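羊毛衫怎么叠才不占地方,又不变形?

版块:家居收纳 > 衣物
发表于 2010-07-07

楼主 兹吉斯瓦夫(Zdzisław Duda)

各位网友好。我是波兰人,在中国住了七年,中文是自己慢慢学的,有写错的地方请大家指正。

我想请教一个关于针织衫的问题。现在是夏天,我和我太太正在把冬天的衣服收起来。我知道现在收已经太晚了,别人家四月、五月就收好了,但是我们家今年春天搬了一次房子,很多事情都推迟了。

我们新家的柜子是 Jotden 牌的,每一层隔板宽 70 厘米,深 40 厘米。以前的柜子比较深,毛衣随便叠一下就可以放进去。现在的柜子如果按照以前的方法叠,毛衣的下摆会露在外面,柜门关不严。

我试过三种方法:
第一种,两只袖子向后折,然后上下对折。这样最快,但是太长。
第二种,先左右对折,再把袖子折进去,再上下对折。这样比较窄,可是中间有一条很深的折痕,正好在胸前,穿的时候很难看。
第三种,卷起来。我太太不同意,她说毛衣卷了以后领口会变大。

请问大家用哪一种?细针的薄毛衣和粗针的厚毛衣,是不是应该用不同的方法?谢谢大家。

2楼 晒被子的猫

楼主中文写得比我儿子的作文好。

我家全部是卷的。卷了十几年了,没有一件领口变大。关键是从下摆往领口卷,不要从领口往下摆卷。你太太可能是卷反了。

3楼 南门裁缝铺

卷毛衣我不赞成。棉的T恤可以卷,羊毛的不要卷。羊毛衫卷起来以后外圈是拉着的,里圈是挤着的,放一个夏天,罗纹那里就松了。2楼说没有变大,那要看是什么料子,混了腈纶的当然不容易变。

楼主的第一种方法是对的,只是少折了一次。上下对折改成三折就可以了。

4楼 晒被子的猫

回3楼:我家有纯羊毛的,也有羊绒的,都卷。请不要一看见别人的方法就说人家的衣服是腈纶。

5楼 南门裁缝铺

我没有说你的衣服是腈纶,我说的是要看料子。你愿意卷就卷,衣服是你的。我做了很多年改衣服的生意,每年十月来改领口、改下摆的客人,多数是卷着放的或者用衣架挂着放的。

6楼 兹吉斯瓦夫

谢谢两位,请不要生气。

我想问3楼,三折是从哪里开始折?是先折下摆,还是先折领口?因为我昨天晚上试了一下,先折领口的话,领子被压在里面,拿出来的时候有一个印子。

7楼 南门裁缝铺

先折下摆。衣服正面朝下铺平,两边连袖子一起往中间折,袖子顺着往下放。然后下摆往上折三分之一,再折一次,最后翻过来,领子就在上面,完全不受力。

厚的粗针毛衣不用三折,折两折就行,折多了鼓起来,上面也压不住别的东西。

8楼 小满不满

弱弱问一句,为什么不挂起来?我的都挂着,找衣服很方便。

9楼 晒被子的猫

这个我和3楼意见一样,毛衣不能挂!肩膀上会出来两个包,像长了角。而且越挂越长。

10楼 小满不满

可是有那种很宽的衣架呀,肩膀是圆的那种。我买的 Prurnent 的,没有出过角。

11楼 南门裁缝铺

宽衣架解决肩膀,解决不了长度。毛衣自己有重量,挂一个夏天,衣长多出来一点是正常的事。薄的开衫挂几天没有关系,套头的厚毛衣还是叠。

12楼 兹吉斯瓦夫

我又有一个问题。我们把毛衣放进柜子以前,要不要放樟脑丸?我小时候在波兰,外婆用的是干的薰衣草,缝在小布袋里。她的柜子打开以后味道很好。我在这里的超市看到的多数是白色的圆球,味道很强,我女儿闻了说头疼。

13楼 老秦家的阳台

家里有小孩就不要放那种白球了,买的时候也看清楚包装上写的成分。樟木条可以。薰衣草我没有用过,味道好闻是好闻,能不能防虫我怀疑。

最要紧的是洗干净再收。虫子喜欢有汗、有油的地方,领口和袖口最容易被咬。干净的毛衣放密封袋里,什么都不放也没事。

14楼 小满不满

密封袋是抽真空的那种吗?我妈妈用那个装毛衣,拿出来像一块饼干。

15楼 老秦家的阳台

不要抽真空。装棉被可以抽,羊毛衫不要抽。普通的带拉链的袋子,空气轻轻压出去一点就行。

16楼 晒被子的猫

我反对密封袋,南方梅雨的时候封进去一点潮气,到秋天打开一股霉味。我用旧枕套装,透气,灰也进不去。枕套口子折一下压在下面。

17楼 老秦家的阳台

南方和北方不一样,我在北方,忘了说这个。楼主在哪里?

18楼 兹吉斯瓦夫

我们在苏州,现在很潮湿。那么我想用16楼的枕套的方法。我家里旧枕套很多,太太一直不让我扔,现在终于有用处了。

不过我想先把叠法定下来。今天下班以后我把一部分毛衣放在床上重新叠,按照7楼的步骤。我发现在床上叠有一个好处,地方大,可以把叠好的和没有叠好的分开;也有一个坏处,床太软,铺平以后用手一按,衣服又有皱了。我外婆总是在饭桌上叠,现在我明白她的道理。

19楼 南门裁缝铺

床上也能叠,下面垫一块硬纸板。用做衬衫包装里的那种纸板最好,几块钱都不用花。大小按你的隔板来定:深 40 厘米的话,叠好的长度不要超过三十四五,前面要留一点,手才伸得进去拿。

20楼 小满不满

用纸板的话每件都一样大,像店里那样!我也要试试。

21楼 晒被子的猫

每件一样大有什么好处呢?人的衣服本来就不一样大。我先生的毛衣和我女儿的毛衣叠成一样大,那不是硬来吗。

22楼 小满不满

好看呀。

23楼 老秦家的阳台

好看也算好处,哈哈。不过一摞不要超过六七件,最下面的抽不出来,一抽全倒。厚的在下面,薄的在上面。

24楼 兹吉斯瓦夫

我报告一下进度。

用纸板以后快了很多。第一件我用了差不多五分钟,后来一分钟就可以叠好一件。细针的毛衣效果最好,这种罗纹的、圆领的套头衫,叠成长方形以后比较服帖,领口也不怎么受力。不过它不会像店里那么方正,边上总是有一点圆,我觉得可以接受。
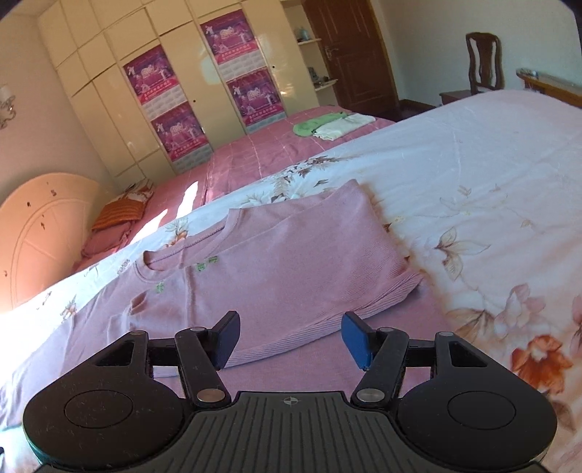 粗针的我还没有找到好办法。我有一件从波兰带来的高领毛衣,是一家叫 Lis 的小店织的,非常厚,折两折以后高度像一个枕头。放在一摞的最下面,上面的衣服就站不稳;放在最上面,柜子的高度又不够。请问大家,这样的毛衣怎么办?

25楼 南门裁缝铺

叠得不错。那件厚的不要和别的摞在一起,单独放。高领先往后面翻下来,不要竖着折。袖子也不要叠在身子正中间,左边一只,右边一只,错开放,厚度会少很多。

26楼 晒被子的猫

或者卷起来。(我就说说。)

27楼 南门裁缝铺

那么厚的你卷一个给我看看。

28楼 老秦家的阳台

楼上两位都歇一歇吧,大热天的讨论毛衣已经够热了。

楼主,厚的可以放箱子。我用的是 Skernivia 的布箱子,放在柜子顶上,里面三件厚毛衣、两条围巾,到冬天再搬下来。别买太大的,装满以后一个人举不上去。

29楼 兹吉斯瓦夫

布箱子是好主意。柜子顶上到天花板我量过了,还有 95 厘米,放一个箱子很够。

25楼说的“袖子错开”我刚才试了,真的薄了很多,我以前一直把两只袖子放在同一个地方,所以中间特别高,两边特别低。这么简单的事情,我四十多岁才知道。

30楼 小满不满

请教裁缝铺老板,毛衣上起的球,是收之前去掉还是冬天穿之前去掉?

31楼 南门裁缝铺

收之前。球里面夹着灰。用小剪刀或者去球器都可以,平铺着做,不要穿在身上做,去年有个客人穿着剪,剪出一个洞来找我补。

32楼 晒被子的猫

去球器用多了衣服会变薄,我只用透明胶带粘一粘,粘不掉的就让它在那里。

33楼 南门裁缝铺

胶带粘的是浮毛,粘不掉球。不过你说去球器不要多用,这个我同意,一年一次够了。

34楼 兹吉斯瓦夫

我太太看了这个帖子,她让我转告2楼:她以前真的是从领口往下摆卷的。她说今年会用一件旧毛衣按照您的方向卷,其他的都叠,到了十二月拿出来比较一下。

另外她还问,枕套要不要先晒一下再用?

35楼 晒被子的猫

要晒的,晒透,放凉了再装衣服,刚收下来热的时候不要装。替我谢谢你太太,请她到时候一定来说说结果。

36楼 南门裁缝铺

我也等着看。记得用纯羊毛的那件试。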